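Shared notebook, packaging bench
Jan 19, 2025
Entry by Ngozi Adebisi

Carrying on with the small carton work for Plemance. They want to know how well a single-serve cereal box holds its shape after handling, before they settle on a board weight for their own range. We have no Plemance cartons yet (die lines still with Reisinger, promised for June), so everything to date is on ordinary shop cereal. Froot Loops, Apple Jacks and Rice Krispies, because the variety pack was what the grocery store had.

Set up in the back half of the room, using the light wooden table and the dark grey one. Same three kinds on each. I want to keep the wooden table and the grey table as separate groups in the notes. If you move a box from one to the other, write it down. Last time they got mixed and I had to throw out the whole afternoon's sheet.

Board: the supplier list from Korasier gives two grades for this size of carton. The lighter one is cheaper and the colour comes up brighter on it, but I don't trust it at the corners. Plemance's designer prefers it for the colour. We'll see.

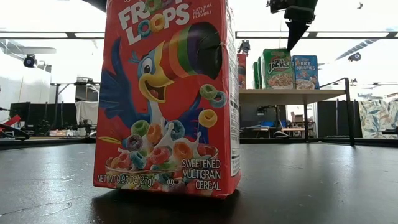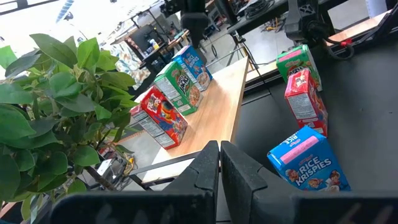 Handling so far. 78 lifts logged out of a planned 102. I had 100 written on the plan to begin with and added 2 when I found I'd skipped the first pair on the sheet. A lift means off the table, turned once, put back. Boxes go back standing or on their side, whichever the sheet calls for, and at whatever angle they end up. Don't square them off afterward. A straightened box has had an extra handling that isn't in the count.

Where to look for wear: the long vertical edges first, then the fold where the front meets the side panel. White side panels are the easiest to judge by eye under our lights. A crease on the red front of the Froot Loops is harder to pick out when the ceiling lights catch it, so tilt your head or use the desk lamp. The grading is still 0 to 3 and still a matter of opinion. Would like a second person to grade the same boxes without seeing my numbers.

Side note on labelling. The net weight on the Froot Loops is 0.95 oz (27 g), at the bottom left of the front. Plemance's draft has theirs on the top flap, where it goes as soon as someone tears the box open. I've suggested moving it to the front and sent them a sketch. Also suggested they leave more room beside the nutrition panel, as the text in the draft runs very near the fold.

Zivau glue samples arrived and are in the second drawer in the brown envelope. Not opened. They need a day at room temperature before use, so please leave them out of the cupboard by the window.

Still to do:
- finish the remaining lifts, same sheet, same order
- grade corners on both groups
- ask Korasier for offcuts of the heavier grade, enough to fold by hand
- wipe down the dark table, it shows every smudge
- find the good calipers (last seen beside the sink)

No eating the stock until grading is finished. After that the Apple Jacks are spoken for.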